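Opinion > Home Life > Columns

We use cookies to improve your experience. By continuing to browse you accept our cookie policy.

Home Opinion Food Garden Letters Subscribe

Leave the Table Until Morning

By Tamsin Ngata

My mother-in-law, Elsa Eklund, would not go to bed with a cup on the table. It didn't matter if the last guest left at one in the morning. She put on her apron, ran the water, and by the time she turned off the light you would not have known anyone had visited. I admired this for a long time and copied it for eleven years. I have stopped, and I think most people should stop too.

The case for cleaning up right away is easy to make. Food dries on plates. Spilled soda sets into cloth. You wake up to a clear room and start the day without a chore. I accept all of that where food is concerned. Put the leftovers in the refrigerator, soak the pans, and take out anything that will smell. That takes me fifteen minutes on a bad night.

My argument is about the rest of it: the cups, the cans, the tablecloth, the chairs pulled out at odd angles. None of it spoils. A paper cup that has tipped over at ten at night is the same paper cup at eight the next morning. It goes in the trash either way. The only thing you gain by doing it late is that you do it tired, and tired people break glasses and throw away forks.

There is also the matter of the guests. When the host stands up and starts stacking, people take it as a signal. Coats come out. Someone says they really should be going. Last August we had neighbors over for a birthday, and Wayne Landry was in the middle of a long account of how he lost his first job. I got up to collect the empties out of pure habit. He stopped talking, picked up two cups and followed me into the kitchen. I never heard how it ended. I have asked him since, and he says it wasn't much of a story.

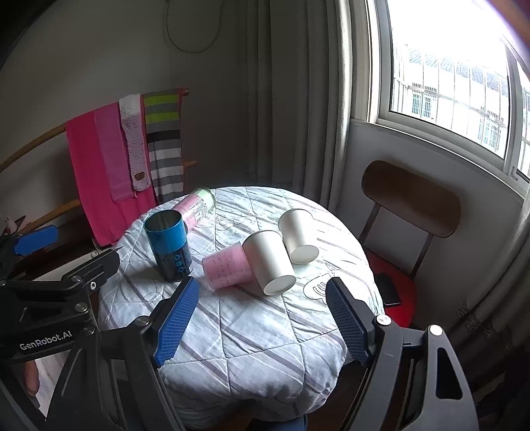
The tablecloth is the part people argue with me about. Casimiro Aranda, who ran the laundry on our street until he retired, told me that I was ruining good cloth by leaving it overnight. For red wine or grease I do what he says. I lift off whatever is on that spot, blot it and put cold water on it. But a quilted cloth that is only wrinkled can stay wrinkled for one more night. It is going in the wash anyway, and it will have to be smoothed out again when it goes back on.

I'll admit that paper cups make my position easier. I used to be against them, and I still don't love them. With a table of six I put out the real glasses, which are from Aasen and were a wedding present. With a crowd, or with children, I buy paper, and I buy plain ones and colored ones so the kids can tell theirs from the adults'. If your whole table is crystal, you may want to move it off the edge before you go upstairs. I am not asking anyone to be reckless.

What I am asking is that we quit treating a messy table as a moral failing. My generation was raised on it. A dirty cup in the morning meant a lazy house. I had an aunt who would mention it to other aunts. My daughter's friends don't seem to carry this around, and their homes are fine.

There is one more thing in favor of morning. The light is better. At our place the sun gets to the table early in spring, and I can see the crumbs and the sticky rings that I always missed under the lamp. I bring a trash bag and a damp rag and have my coffee while I do it. My husband takes the recycling. We talk over who said what, and who looked tired, and whether we should have invited the couple from downstairs. When I cleaned up at midnight we had none of that, because he was asleep and I was annoyed with him for being asleep.

Elsa, who is still very much with us, read a draft of this and disagreed with every paragraph. She says a house should be ready for the doctor or the priest at any hour. I pointed out that neither one has ever come to ours. She said that was no reason to have cups lying around.

She is coming for dinner on Saturday. I expect she will do the dishes.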